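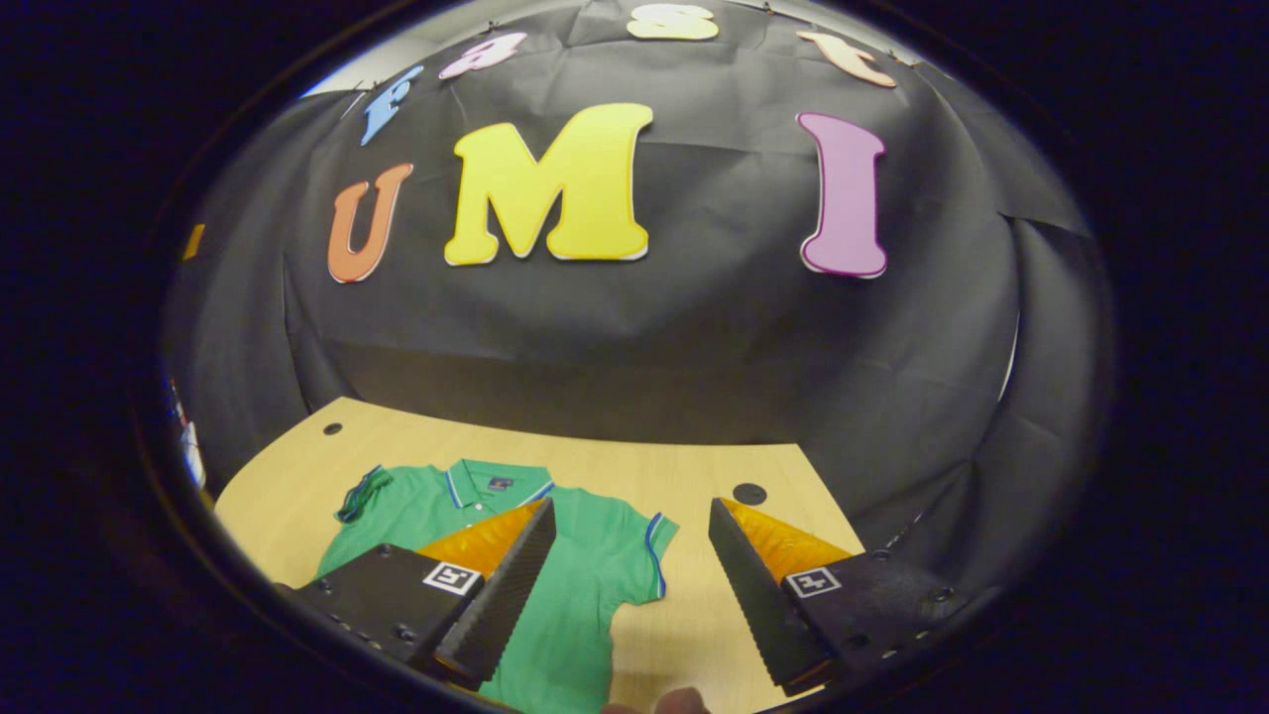 Cut-out foam letters on black cloth.

Changes at the Display and Event Shelf

30 January 2018

The Display and Event Shelf at the Kerberg library has been open for a little over a year, and several things about it are changing. Please read this before you come in to borrow, especially if you have an event in the spring.

For new readers, the shelf is the room behind the children's desk on Stindden Street where cardholders can borrow the things people buy for one afternoon and then store for ten years. We have tablecloths, backdrop cloth, letters and numbers for signs, easels, string lights, bunting, cake stands, a coffee urn and two folding photo stands. It works like the book collection. You need a card in good standing and you need to bring things back.

Last year the shelf made 529 loans. The most borrowed item was the coffee urn, which went out nearly every weekend from April on. Tablecloths came second. Letter sets were third, and most of those went out for birthdays, school fairs and retirement lunches. The slowest item was the large chalkboard, which weighs too much for one person and doesn't fit in a small car. We are giving it to the Öztürkmen Hall, where it can stay in one place.

Loan periods

The loan period goes from seven days to ten. Many borrowers picked up on a Thursday for a Saturday party and then could not get back before closing the next Thursday. Ten days covers two weekends if you pick up on a Friday. The urn stays at four days.

There is still no late fee. If an item is more than two weeks late, your card is blocked for the shelf until it comes back. Books are not affected.

Letter sets

We are splitting the letters. Up to now each box held one full alphabet and a handful of extra vowels, and it was a problem for any name with a doubled consonant. People named Anna or Matthew had to take two boxes, and then nobody else could spell anything that weekend.

Starting in February you can ask for letters by the word. Write what you want to spell on the slip at the desk, in the spelling you want, and staff will pull it into a bag. Please allow two working days. If you want mixed sizes, say so on the slip. A short word in large letters with a longer one above or below it in small letters is easier to read from the back of a room than everything at one size.

The letters come back in the same bag. Please don't write on them, and please don't use hot glue. Removable putty or double-sided tape is fine on the foam. On backdrop cloth, small safety pins through a loop of tape at the back hold better than tape alone. Take the tape off before you return them. It comes away easily the same day and badly a week later.

We are always short of E, R and S. If you have foam or heavy card letters at home in decent shape, any color, leave them at the desk. We have plenty of Q and X.

Backdrop cloth

Cloth can be borrowed in black, white and dark green. Black goes out most. Colored letters show up well on it and it hides what is behind, whether that is a radiator or a stack of chairs. It does show lint, so we now put a lint roller in each bag. The roller is on loan too.

Please don't iron the cloth. Two pieces were scorched in December, and one of them had to be thrown away. Hang it up the night before and most of the creases will drop out. For the rest, use a spray bottle of water and pull the bottom edge straight. If you like the cloth to hang in folds, you can skip all of this.

Do not machine dry any of it. If there is cake or coffee on it, bring it back dirty and tell us. We would much prefer that to a shrunken one.

Storage

The cardboard boxes are gone. The collection now lives in Fudesard bins, the gray ones with clip lids, and there are 36 of them. Each has a number on the short side and a packing list inside the lid. Check the list when you pick up and again when you pack. If something was already missing when you got home, call the next day and we will note it. The old boxes lost us a lot of small parts, mostly hooks and bulb covers.

Bins can't leave the building. Bring bags or a box of your own.

Money

The shelf cost $3,804 to run last year. Roughly a third of that was laundry. The rest went to the bins, replacement lights, a new lid for the urn and one additional photo stand. It was paid for out of the book sale and a gift from the Friends of the library. We were under what we had planned, and $605 is being carried over to this year. Most of it will go toward round tablecloths. We own only rectangular ones, and the tables at the Öztürkmen Hall are round.

Reservations

You can reserve up to eight weeks ahead, by phone or at the desk. The website form is still not working properly — it accepts your request but does not send it to us. If you used it in January and did not get a call back, we don't have your reservation. Please make it again.

Graduation season fills up early. Last year all the string lights for the first weekend of June were spoken for by the end of April. If your date might move, reserve anyway and let us know when it does.

Pickup is Thursday through Saturday, from opening until an hour before closing. Returns are any day the library is open. Please do not put anything from the shelf in the outside book drop. The urn will not fit, and the last person who tried bent the flap.

Questions about the shelf go to Erhan Uçar at the children's desk, who is in every day but Monday. He also has the full item list on paper if you would like a copy to take home.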